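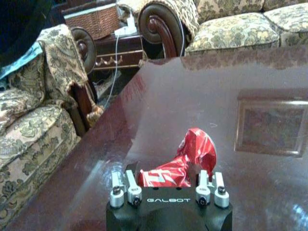

rcropper
Posted 1/5/22

If the Bank puts rates up again, it won't be because of wages, whatever the papers say. My lot got 2 per cent this year and a card thanking us for our patience.

tsoukalas_s
Wages are exactly why. Employers round here can't fill shifts, so they pay more, so prices go up. Have a look at the vacancy boards before you blame the papers.

rcropper
I have looked. Haddadin has had the same three jobs up since September. If they were that desperate they'd have raised the pay by now.

Chelsea T
Can we get back to the original question, which was whether to sell Mornero before the results? I hold 1,798 shares, a number I arrived at by buying a few more every time it fell. My husband calls this a strategy, in a certain tone of voice.

kbunting
I'd sit tight. Half the market is pricing in a slowdown that hasn't turned up. Mornero has hardly any debt, so dearer borrowing hurts the competition first.

tsoukalas_s
"Hardly any debt" is what they said about Drikico, and I've got the losses to show for it. More than 3,000 pounds, if anyone's collecting sad stories.

kbunting
Drikico had debt. It was in the notes at the back of the annual report, where they keep the bad news.

tsoukalas_s
Thank you, Kieran. Very comforting.

D_Heywood
I sold my Mornero and put the money in Jikix, which promptly went down — so I may be the indicator you're all looking for. Tell me what you hold and I'll tell you what I'm about to buy.

Chelsea T
Please leave mine alone, Derek.

rcropper
For what it's worth I'd sell half. You'll be wrong either way but only by half.

tsoukalas_s
Sell the lot. Cash pays next to nothing, I know, but it doesn't issue profit warnings.

kbunting
Cash loses to inflation every month, Stelios. You've just spent this whole thread telling us prices are going up.

Chelsea T
Right, I've put in an order to sell 3 shares. I'll see how I feel after that.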